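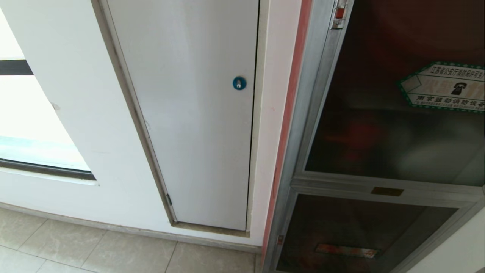
The corner by the window on our floor, with the grey door and the blue lock.

I moved into my new office in September, and for the first days I only looked at the big things: the desk, the elevator, the way to the coffee. Now I begin to see the small ones, and this corner is my favorite of them.

The grey door is narrow and has no handle, only a round blue lock with a silver cylinder in the center. In my first week I thought it was a closet for brooms. Lamduan Limsakul, who sits across from me, told me there are pipes behind it, and the key is with the building office on the second floor. I have not seen it open yet.

The fire cabinet with the dark glass I passed maybe 20 times before I stopped and looked for it on the evacuation plan. I am a little ashamed of this. In my old office I knew where everything was -- here I had to learn it again, like the words in a new language.

And there is a small smudge on the white wall next to the window. I tried to clean it with a wet cloth and two drops of dish soap, very softly, on a Friday after lunch. The paint did not like it, so I stopped. Nour says I should write to the building office and ask for a little of the same white. I will do it next week, and also ask about the ledge under the door, where the stains are older than my smudge, I think.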